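Wistell gripper project: what went wrong in week three
Callum Rutherford, 16 September 2024

I have to start with the fault, as it ate most of our week and taught me more than the parts that ran smoothly! The Wistell is our two-fingered hand-held gripper, and the job was simple: pick up light packets, hold them, put them down in a box.

After around 400 grips it began closing late. The log showed the fingers still moving 8 mm after the stop signal, and at grip 474 it shut on my thumb. No harm done beyond a red mark – but it was a proper safety matter and we stopped there.

I blamed the sensor first and swapped it. Same fault. Then I took the joints apart and found a pivot screw had backed out, so one finger was lagging and the controller kept pushing to make up for it. Brilliant to finally see it!
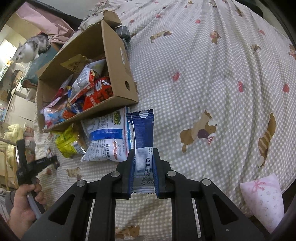
2 min read

Snack packets are a great test for this, with crimped ends and sides that give when you press them. Upright, held by the blue edges, is the grip we use for every check now.

Still to do before November: thread lock on all the pivots, a lower force limit, and a stop button I can reach with my other hand.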